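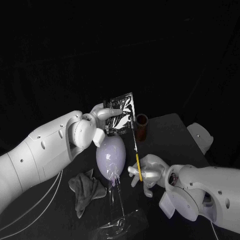 Xiomara Kasprzak told us once that she walked past our door for two years before she came in, thinking we were a tax office. "Then I smelled the glue and the oranges," she said, "and I thought, no tax office smells like that." She has been coming to the evening class ever since, and we have repainted the sign twice on her account.

So, hello, and welcome to the Zesden School of Paper and Book Arts! We teach grown-ups (and a good many teenagers, and now and then a very determined nine-year-old) how to fold, cut, sew, paste and print things made of paper. You'll find us upstairs in the old Fondow building, above the shoe repair shop. The stairs are steep and they creak, but there is an elevator around the back if you ring the bell marked Yazzie, which was the name of the dentist who had the rooms before us. We never did get around to changing it.

How we started

The school began at Yolanda Nakamura's dining room table. Yolanda had spent most of her working life repairing library books, and when she retired she missed it so badly that she started mending her neighbors' cookbooks for nothing. One neighbor wanted to learn how it was done, and brought her sister, and the sister brought a friend from choir, and by February the dining room was so full that Yolanda's husband was eating his supper standing up in the hall. He was very good about it, but he was also the one who found us the rooms.

We opened with one bench, a nipping press that weighed more than any of us could lift, and 600 sheets of paper bought from a printer who was closing his business. Some of that paper is still in the flat file. It is a lovely soft cream and we are all a little stingy with it.

What we teach

The beginners' course is where almost everyone starts, and it runs four evenings. You'll make a pamphlet, a small sewn notebook, and a hardcover journal with a cloth spine, and you'll take all of them home with you. Nothing you need to bring except an apron or an old shirt. Paste gets everywhere, and it likes good sweaters best of all.

After that you can go whichever way you please. Roscoe Brannigan teaches box making, and he'll talk to you about corners for as long as you care to listen. Sunita Abernathy has the marbling room on the cool side of the building and runs the decorated papers course in spring and fall, when the temperature behaves itself. We also have an open bench in the afternoons from 1 p.m. for anyone who has finished the beginners' course and just wants a quiet place to work, with the kettle on.

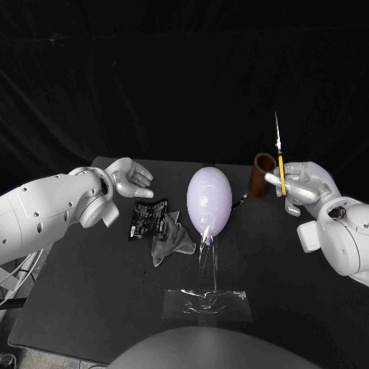

At the table, a slim yellow pencil-like tool, needle tip up.

Class sizes are small, and we mean to keep them that way. A person learning to sew a binding for the first time needs somebody close by when the thread tangles, and the thread always tangles. If a course is full, do put your name on the waiting list, as people's plans change more often than you'd think and we call down the list in order.

The Dater collection

In the front room we keep a lending library of 1385 books on papermaking, printing, lettering and binding. Most of them came to us from the Dater family, whose grandfather collected them over a long career in the print trade and wrote cheerful notes in the margins of nearly every one. Students may borrow two at a time. Myrtle Holloway looks after the shelves and would be so grateful if you would use a bookmark and leave the page corners alone.

Fees and help with fees

A beginners' course costs $100 with all materials, and a single open bench afternoon is $28. If that's hard for you right now, please write to us or stop in and have a word. We set a few places aside each term at whatever price a person can manage, and there's no form to fill out.

Come and see us

You don't need to sign up for anything to have a look around. Come up the stairs, say hello, pick up a bone folder and try it on a scrap. There's usually someone at the front desk until 5 p.m., and later when the evening classes are on. If the door sticks, push hard near the bottom.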